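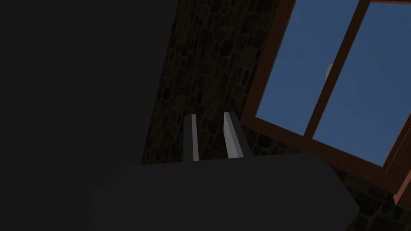
Open day at Arkevach

What a turnout on 8th May! Mokby, our simulated house robot, went up on the big screen, and we all got to follow it past the stone wall and the window, with both grippers raised.
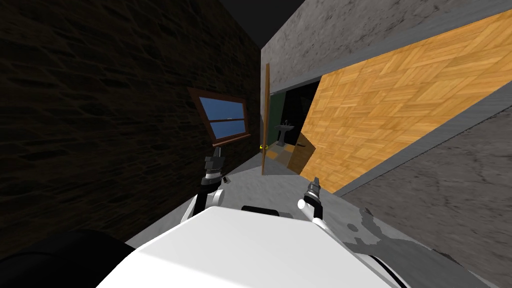 Issue 4, page 3

The house comes from Hoswood and it's full of good touches — there's even a little white sink through the doorway. My favorite part was the gripper view, which puts you right behind the fingers.

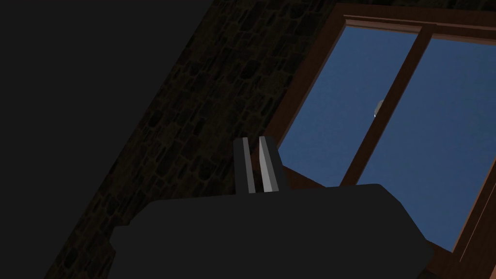
The team ran the demo for 2 groups and took every question we had, then let us try the controls. Next visit is in September.
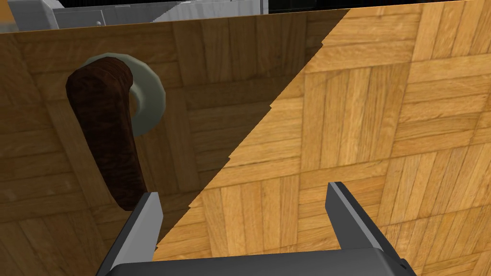
Open gripper, lever handle, lots of parquet.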